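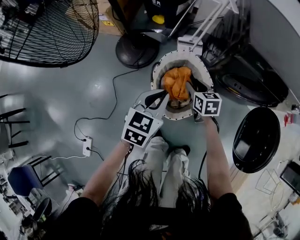 Un paño naranja en un recipiente blanco y redondo, con un ventilador de pie a un lado.

¡Vuelve el mercadillo de telas de Grestine, y vuelve más grande que nunca! La nave de la calle Plornent abre sus puertas en diciembre con 80 puestos de retales, hilos, botones y ropa de casa de segunda mano, y quien estuvo en la edición pasada ya sabe que conviene madrugar (a las nueve de la mañana había cola hasta la esquina).

El año pasado pasaron por allí 1033 visitantes y se cambiaron de manos 589 kilos de tejido que, de otro modo, habrían acabado en el contenedor. Una barbaridad para un barrio tan pequeño.

«La gente viene por una cremallera y se va con tela para unas cortinas», cuenta encantada Yi-chun Fung, que coordina la cita desde el taller Skarnusitz. Este invierno estrena además tres talleres gratuitos: zurcido visible, tintes con piel de cebolla y arreglo de bajos. Las plazas se reservan en el mostrador de la mercería Wu, y las de tintes vuelan.

La entrada es libre. Se aceptan donaciones de ropa de cama, manteles y paños, siempre limpios y doblados, hasta las ocho de la tarde de la víspera. ¡Y hay chocolate caliente para todos!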